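Sorting assistant, part time (fixed term to the end of January)

Trernus lends out boxes of small objects to preschools, day centers and speech therapists. Each box goes out with a red tray and a set of things to handle, name, sort and talk about. We are looking for one person to check the boxes when they come back and get them ready to go out again.

Posted 2018-10-06. Open until filled.

Hours and place
Six hours a day, three days a week, at our unit on Pugh Street. The days can be agreed with you. The work is at a bench, sitting or standing as you like, with some lifting of full boxes onto shelves. There are 130 boxes in the lending stock and 961 objects on the list, so there is always something on the bench.

What you will do
Open each returned box and lay the contents out on a tray.
Check every object against the card in the lid and note what is missing, chipped or dirty.
Wipe down plastic toys, brush out the rough pieces and put plush toys aside for washing.
Look over the shells one at a time. The long thin ends break easily, and a broken one has a sharp edge and can't go back out.
Repack the box, sign the card and put it on the outgoing shelf.

The objects are mixed on purpose — hard and soft, smooth and rough, found things and toys. Please don't regroup them by kind when you repack. 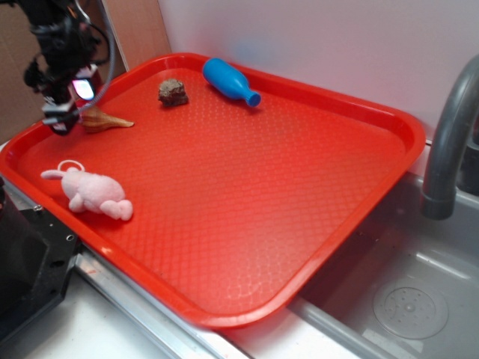
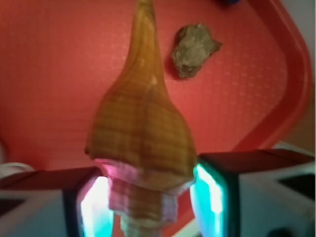
What we ask for
You should be careful with your hands and able to keep to a written list. Good close-up eyesight is needed, with glasses or without. You don't need to know the names of shells or stones, as the cards have them. Experience in a library, a toy store, a museum store room or a classroom is useful but not required. You will be working near other people's benches, and the radio is usually on.

We train you over the first two shifts, using the Firano box set, which has the longest card (53 entries).

Pay and practical matters
Pay is hourly and the rate is the same as for our packing staff. Gloves and aprons are provided. There is free parking behind the building, and the bus stops at the Reslow warehouse across the road.

How to apply
Send a short letter saying which days suit you and when you could start, along with the name of one person we can call. A resume is fine but we don't need one. Letters can be mailed or left at the front desk, marked "Sorting".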